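Demonstration gathering (robotics)

Demonstration gathering is the patient business of collecting worked examples of a task so that a learning system can later have a go at the same task by itself. Each example, usually called an episode or simply a demo, is a recording of the arm's movements from start to finish, kept together with whatever the cameras saw along the way.

Methods

The oldest way is to take hold of the arm and lead it through the job by hand, much as one might guide a child's hand round the letters of the alphabet. It is pleasant to do, although the person's own sleeves and elbows tend to get into the pictures. Many workshops therefore prefer steering from a short distance, with a second, smaller arm or a hand-held controller, and the operator needs an afternoon or two before the movements stop looking timid.

At Miltley, where Manuela Sorrentino began the Skurnance collection, operators worked in sittings of 91 minutes with a good long tea break between them. The first batch came to around 700 episodes, gathered by 8 operators, and it was put on the shelf on 8/17/18. A smaller batch followed in September, made up mostly of small flat things that are awkward to pick up from a table.

Variety

An arm that has only ever met an object in one spot will go looking for it in that spot. Operators are asked to shift and turn the object between episodes, and to leave a bit of everyday untidiness on the table, for real tables are seldom bare. Sorrentino liked a tabletop with plenty of grain and knots in it, and was rather fond of saying so.

Keeping and discarding

Clumsy episodes are a matter of some dispute. The Miltley habit was to keep a fumble if the operator recovered from it, and to throw away anything with more than 3 fresh attempts at the grasp. The Cliltetti workshop kept everything, and wrote a short note beside each one.
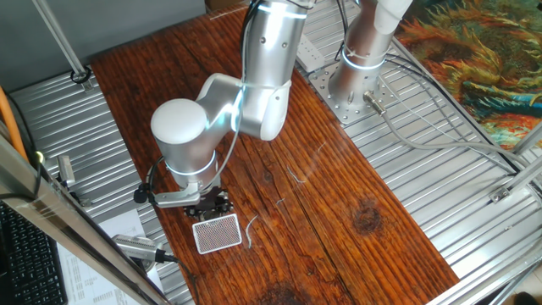
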